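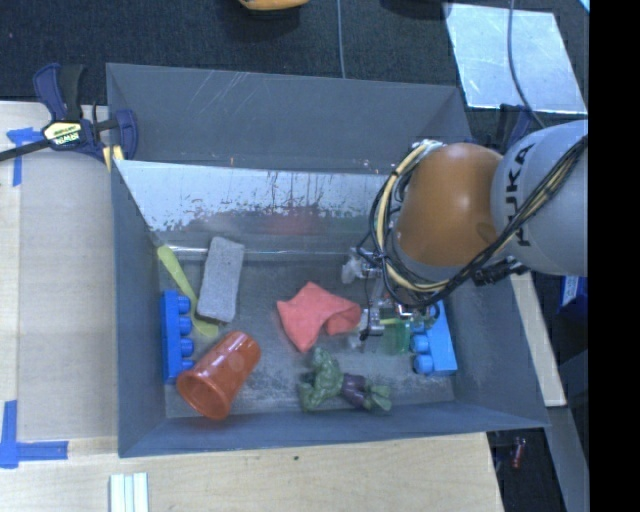

Ánh Trình thinks most of us give up on sorting because we start with the pretty boxes, and after a month of working beside her I've come around to her view. Get one plain bin, she told me, tip the odds and ends into it, and don't buy a single label until you've been through the lot.

So that's how we're doing it! Prunance is opening its first Odds & Ends Room this September, in our Denport store, and I'm so happy I finally get to tell people. I've been running the Worcombe shop for years, and the question I hear most at the counter is what to do with the stuff that doesn't belong anywhere. You know the stuff. A spatula that ended up with the toys, a plastic cup with no partners, one long blue building block (the rest of the set went to a cousin ages ago), a crumpled red cloth that might be a napkin or might be a duster. It all lands in the same bin and there it stays.

The Odds & Ends Room is a big, bright space with 24 sorting tables, and you can book one for free. Bring a bin, a drawer, a shopping bag, whatever you've got. We'll have plain gray bins on hand if you'd like to borrow one while you work, and yes, they get scuffed and scratched, and we keep using them. A session lasts three hours, though plenty of folks who tried it out in Worcombe were done well before that and stayed on for the coffee.

We ran the Worcombe trial over the spring and 733 households came through. I sat in on as many sessions as I could, and what I liked best was the swap shelf by the door. You leave the cup you don't want, you go home with the wooden spoon somebody else didn't want, and the two of you may never meet. Kitchen things go fastest. Building blocks go almost as fast, mostly to grandparents. Cloths and rags hang around a while, so in Denport we're giving them their own basket and sending what's left to an animal shelter at the end of each month.

We're also bringing out the Cheon bin range to go with the room. It's an open-top bin, no lid, in 3 sizes, and the middle one fits under a standard kitchen sink (I checked mine with a tape measure, twice). The small one costs $23. You don't have to buy anything to use the room, and I'd be a bit sad if anybody stayed away thinking they did.

Doors open at 10 in the morning and the last session begins at 4 in the afternoon. Kids are welcome. Please leave paint, batteries and anything sharp at home, as we don't have a place for those yet.

Tables can be booked at the service desk in Denport or Worcombe, or by phone through either store. Reporters who'd like to come by before we open should ask for me at the Worcombe desk, and do bring a bin of your own.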